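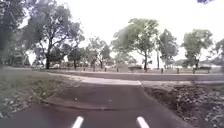 Asphalt path at the concrete crossing, Tullness

Progress report to the Birum Fund, June
Prepared by Lutfa Mridha

Spending is within budget. The Wijesinghe section of the walking route is open, and the Ulline section is two weeks behind because the drainage pipe arrived in the wrong size. The supplier has replaced it at no charge.

We mailed 209 surveys to households near the route and got 102 back. Most people asked for benches and better lighting by the bus stop. Chathurika Begum is pricing both. Several replies also mentioned bikes going too fast near the school, and we have passed those on to the town.

Still to do: 200 feet of edging at Ulline, seeding, and the signs. We would like to move the unspent printing money to lighting and need your approval before we order.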